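Home Forums New posts Members Gallery Log in
Search this forum Advanced Titles only

Teaching by hand or by remote - what are you all doing?

Last updated: 19/09/2023

gantry_goose wrote:

Right, I've been putting this off because I know it starts arguments on here, but I need opinions. I've been trying to get my simulated cell to learn a simple pick from the trays by me showing it what to do. I drive the arm with a little handheld controller, the software (Sidus, the free version) records the lot, and then the training bit chews on it overnight. I've got 27 decent recordings so far and a much bigger pile of rubbish ones.

My trouble is the view from the hand. When I drive using only the wrist camera I lose all sense of where I am. The fingers are huge, everything else is tiny, and once I've swung away from the table I've got a chair and a wall to steer by and that's my lot.
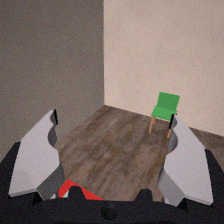
Reply 1 - from pegboard_pete

I had exactly this in February and nearly packed the whole thing in! What sorted it for me was giving up on driving from the wrist view alone. Put a second window up with a fixed view from across the room, drive the big moves by that, then drop your eyes to the wrist view for the last little bit. It feels like patting your head and rubbing your tummy for the first evening, then it goes away.

Also, slow your controller right down. Sidus comes set far too quick if you ask me. Mine is on the second slowest setting and I still overshoot.

Reply 2 - from oldtoolroom

I'll be the grump then. Why are you driving it with a controller at all? I learned on real arms, where you got hold of the thing and moved it to where you wanted it. Press the button, next point, press the button. You feel the weight of it, you feel when a joint is getting near its stop. A thumbstick gives you none of that. I've watched youngsters spend a whole afternoon on a move that I could have taught by hand before my tea got cold.

Reply 3 - from gantry_goose

Bit hard to get hold of an arm that only exists on my computer, oldtoolroom :)

But I do take the point. What I miss most is feeling when the elbow is in a silly position. I've had recordings where the gripper was lovely all the way through and then I looked at the room view and the arm was folded up like a deckchair.

Anyway pete, I've done what you said and put the room view up. I'm looking across the table, so I get the trays in their row and the whole arm over them. I'd been starting every recording from wherever the arm happened to be, and I can see now that's daft. So I've picked a start pose with the elbow up high and the hand reaching out past the trays, well clear of everything.
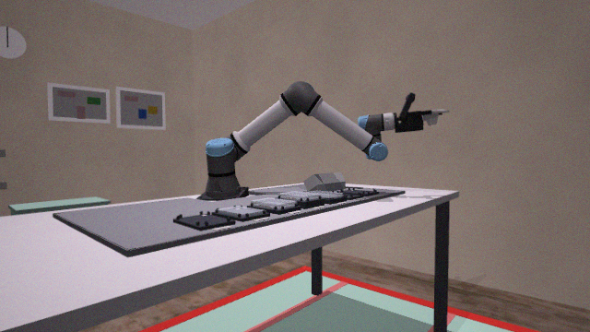

Reply 4 - from Marrowfat

Ooh, start poses, my favourite argument. Please don't start every single recording from exactly the same one! I did that on the Drummond sorting job (same sort of thing, parts out of trays, only with a real arm). It learned beautifully, and then somebody knocked the arm a hand's width to the left before pressing go and it had no idea what to do with itself. It just sort of hovered. We had 238 recordings and I had to go back and do a load more with the start shifted about.

So by all means have a favourite pose, but wobble it. A bit higher, a bit nearer, wrist turned a touch.

Reply 5 - from oldtoolroom

And there you have my whole objection to this way of working. 238 goes at it! Teach the points properly once and the arm does it till the bearings wear out.

Reply 6 - from Marrowfat

Till someone moves the tray, you mean. I've taught points too, for years, and I've been dragged out of bed because a fixture had shifted by the thickness of a washer. They're different jobs. If your parts never move, teach points and go home early. If they do, you want it to have seen a few versions.

Reply 7 - from stukano_sue

Can I ask a beginner question in the middle of all this? I've got the Stukano controller, the one you hold like a torch. When I let go of the trigger and pick it up again, the arm jumps. Is that me or is it the thing itself?

Reply 8 - from pegboard_pete

It's a setting, Sue. Look for the one that makes it follow your movement from wherever the arm is now. If it's trying to match the exact position of your hand, it'll leap every time you squeeze the trigger. Bin any recordings with a jump in them, or it'll learn to jump as well - mine did, and it looked like it had hiccups.

Reply 9 - from gantry_goose

That hiccup thing explains at least four of mine, thank you!

I've had another go this evening with the speed turned down. Marrowfat, I'm now nudging the start a little each time, always out to the side past the table so there's nothing to clip on the way in. I'm keeping an eye on that grey block behind the trays as well, which I've managed to clout more than once coming across low.

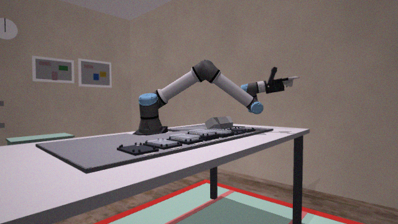

I've also stopped saving the ones where I dither. I used to think any recording that ended with a part in the gripper was a good one, but if I've spent half of it hanging in mid air deciding which tray to go for, that's what I'm teaching it to do. So I say out loud which tray I'm after before I touch the trigger. My other half thinks I've gone round the bend.

Reply 10 - from Marrowfat

Saying it out loud is a good trick, I do it too. One thing I'd disagree with pete on, mind you. Don't bin everything that goes a bit wrong. If you drift off line and then bring it back neatly, keep it. It needs to see how you get out of trouble. Jumps and dithering, yes, bin those.

Reply 11 - from pegboard_pete

Hmm, I'm not convinced. I kept the wobbly ones on my first try and it learned the drifting along with the getting back. Perhaps you need a lot more recordings than I had before that pays off. I'd only got about 100.

Reply 12 - from Marrowfat

Could well be. Or start the recording when you're already off line, so it only sees the coming back part. Murketti have a button for that in theirs, I don't know if Sidus does.

Reply 13 - from gantry_goose

It's got a trim tool, so I could chop the front off. I'll try a batch each way and put the results up here. Might be a week or two, the training runs are making the spare room like an oven and I've been told to keep it to nights.

Reply 14 - from oldtoolroom

Go on then, I'll look in. Still say you'd be finished by now if you'd typed the points in.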